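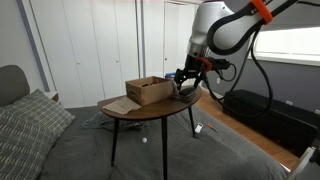

Check the cable slack before you blame the gripper, was the advice from Forden when I first moaned on the project board about our arm faulting, and I wish I'd listened straight away!

I'd spent two evenings on the fingers. I had them off, cleaned the pads, put them back and ran the Listelis test routine again (200 open-and-close cycles, gripper pointing straight down over the little oval table). It stopped at 324 on the running counter, same fault as before, always while the wrist was turning.

So, the cables. They come out at the wrist and hang in long loops, and I'd set those loops with the arm parked up high, which is a daft place to do it. Down at table height with the wrist wound right round, one of them was going tight and tugging on its plug. I let out more slack, moved 2 of the ties further up and reseated the plug until it clicked.

Then I redid the tool zero. My table stands on the bed, so its height shifts a bit whenever anything gets leaned on, and I now check it at the start of every session. The Ponmont write-up only asks for it monthly, but theirs is bolted to a bench.

Still to do: a proper clip for the loops, and the maintenance sheet for Partington, due in November.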